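tormont-teleop list
Subject: Re: puffy jackets, hand-held vs. remote
From: Josefien De Graaf
Date: Fri 13 September

Toon Groen wrote:

> Hi all,
>
> We've hit a wall with the clothes set at Brulldale and I'd like to hear from anyone who's gone through padded stuff. T-shirts and towels are fine. Kramer folds a towel well enough that my mother-in-law would accept it. But I drove it through winter jackets all last week over the remote setup and got maybe a fifth of what I wanted, and half of that I don't trust.
>
> Two things keep happening. One, I close the gripper on the jacket and what I get is shell and air. It looks like a grab on screen, I lift, and it slides out. Two, I can't keep both arms in my head at once. I park the left one, do something with the right, and by the time I come back to the left the fabric has crept.
>
> So, questions:
>
> 1. Are people recording puffy things with hand-held grippers and skipping the remote rig for them? Does it carry over to the arm okay?
>
> 2. Do you flatten the jacket first, before the episode starts, or is that part of the task?
>
> 3. Where do you do it? We have a white table and I'm starting to think the white table is part of the trouble.
>
> Also, has anybody gotten Pollavier to stop throwing out episodes with long pauses in them? It flags mine as idle when I'm just being careful!
>
> Toon

Hi Toon,

Oh, I feel this one. I was about to write you privately and then figured there must be other people on the list swearing at outerwear in September, so here goes, and sorry in advance for the length.

Yes to number 1. I gave up on driving padded jackets remotely sometime in the spring, and I don't miss it. The short version is that you feel the squish through a hand-held gripper and you don't feel it through the rig. You squeeze, the air goes out, there's a little moment where the two layers of shell meet and the thing stops giving, and your hand knows. On the remote setup I was guessing from the picture, same as you, and the picture lies. Everything looks grabbed.

The first jacket recordings I did by hand were pretty bad too, mind you. I was fast and proud of being fast. The arm then copied me being fast, with none of the wrist wiggle that made it work, and flung a sleeve over the edge of the table. What fixed it was slowing the close way down and holding for a beat before the lift. I count "one, two" under my breath. My partner can hear me through the wall and thinks I'm doing physical therapy.

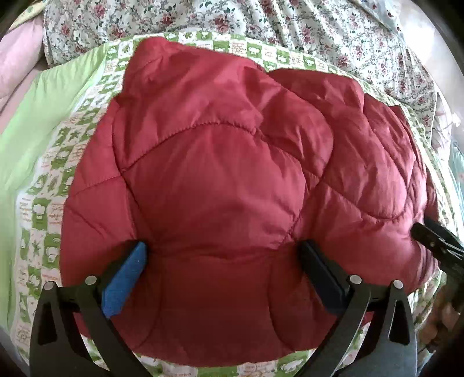 Puffer jackets want a push before they want a pinch, that's the biggest thing I can tell you. If you come in with the fingers wide and close right away, you scoop up a bit of slack shell and that's your shell-and-air grab. So I put the fingertips down into the padding first and lean on it a little. On the red quilted one you can see how much room there is to go down: both pads are sunk in the lower part and the fabric sags in a big U between them, with the panels still bulging all over the rest. Then close, slowly. If there's a seam anywhere near where I want to grab, I go for the seam, there's less fluff there and it gives the pads something to hold on to.

I also keep one blue pad and one black pad on the gripper, and I'd recommend doing the same. It sounds silly but when I'm going back through recordings at the end of the day I can tell right away which finger I'm looking at, even if the wrist has rolled over. Before that I labeled a whole afternoon with the fingers swapped and had to redo it, and I was not nice to be around that evening.

On two hands. I think part of your trouble is parking. When I drove the rig I parked too, everybody does, it's one brain and two arms. With a gripper in each hand you stop doing that without trying. The left hand stays on the fabric and sort of leans while the right hand goes off to do its thing, and it makes lots of tiny corrections you would never make on purpose. I went back and looked at the tracks from a batch of mine and the "resting" hand was never resting. That creeping you describe, I'd bet that's what stops it. So for question 1, second half: yes, it carries over, but only once I kept the full motion of the quiet hand. I had been smoothing it because it looked like noise. Don't smooth it!

The catch is reach. Your own arms will happily go places Kramer can't. I lost 9 episodes in one sitting because I'd leaned across and picked up a hem from the far side, palm up, elbow somewhere next to my ear. Lovely fold, and no use to anyone. Now I stand in one spot with my feet on a strip of tape and if I have to step off the tape I stop the recording and start again. You'll feel stupid for a day or so. Josh the cat has learned that the tape is also a good place to sit, but that's a separate problem.

Number 2, flattening. I go back and forth on this. At first I laid everything out nicely before I hit record, arms out, front up, like a shop window. The policy learned the nice version and froze the second a jacket was bunched up. So then I swung the other way and started every single one from a dropped heap, and that was miserable, because half of each episode was me looking for a sleeve. What I do these days is mix it: I drop the jacket, give it one rough tug if it has landed in a complete ball, and record from there. Spreading it out is part of the task and I cut it as its own segment. If the fold after that goes wrong I can still keep the spreading part, and spreading is what I'm always short of.
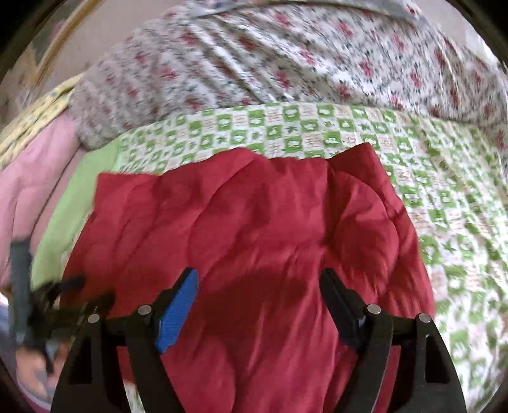 The other reason to cut it in two is that you can hit stop while you're still fresh. A jacket takes me a lot longer than a shirt, and my thumbs go after a while. I do 5 jackets, then towels, then 5 more. When I didn't, the last hour was full of sloppy closes, and those are exactly the ones the arm seems to love copying (why is it always those?).

Number 3, yes, ditch the white table, or at least don't do all of it there. People fold things on beds. A bed is soft, so when you push down the whole surface goes with you, and a jacket on a mattress behaves differently from a jacket on something hard. I'd want both in the set. And busy patterns are good for you. I was scared of them at first, I thought a printed sheet with checks all over it would confuse everything, and for a plain-colored jacket it did the opposite – tracking from the wrist view held on much better than it ever did over a blank white top. Florals are fine as well. The one I'd watch is a jacket that's close in color to whatever is under it. I have a cream vest that I've basically banned from cream blankets.

One warning about beds, which I learned the annoying way: check that your fingers haven't picked up the sheet along with the hem. With the soft surface you don't notice the extra layer until everything starts coming up together. I lift an inch, look, then go on. That inch of lift ended up in the training data and the arm does it too now, a funny little hesitation like it's checking for bugs. I've grown fond of it.

About Pollavier. It isn't you. The idle check looks at gripper travel and only gripper travel, so if your fingers are closed and you're easing a sleeve across very slowly, it thinks you went for coffee. There's a setting for the idle window, in the project file, not in the menu. I pushed mine up until it stopped complaining. After that I re-ran everything I had on disk, 3363 episodes with towels and shirts and all, and got back over 70 jacket ones that it had been throwing away. I was a bit sick about it, to be frank, those were the careful ones. Keep your raw files! If you've already deleted the flagged ones I'm sorry, and I'd check the backup before you re-record anything.

Two things I still don't have an answer for, if anyone else is reading this far:

Hoods. I can fold a hood in by hand fine, and I can't get the arm to do it unless the hood starts out lying flat. Is anybody treating the hood as its own step?

Zippers left half open. They catch on the pads on the way past. I've been zipping everything up before I start but that feels like cheating, given what comes out of a real closet.

Toon, if you want, send me a few of the remote episodes you don't trust and I'll look at the closes. I'd be curious whether the bad ones are all shell-and-air or whether some of them are good grabs that got lifted too soon. And try the push first, on a bed, with the slow close, before you redo a whole week. I'm around most evenings.

Josefien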